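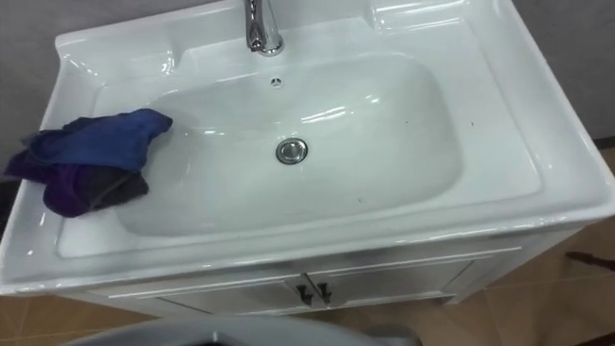

Tunus head unit: setup and upkeep

Notes for the Tunus robot used in the sink-wiping recordings. Maintained by Mingxuan Xu. Last revised April 23, 2018.

Power and startup

Charge the base to at least 70 percent before a session. Release the stop button, then wait for the head to finish homing. Start the Prulix logger last.

Head camera

Tilt the head down until the full basin and the front rim are in view. Lock exposure with the room lights on; glazed sinks blow out in auto mode. Clean the lens with a dry cloth.

Service

Every 600 recordings: check the neck screws and wrist cable.
Every 2000: replace the finger pads and redo the hand-eye calibration.

Known problems

Head drifts left after a restart. Run homing again.
Logger drops frames when the disk is nearly full. Move old files off first.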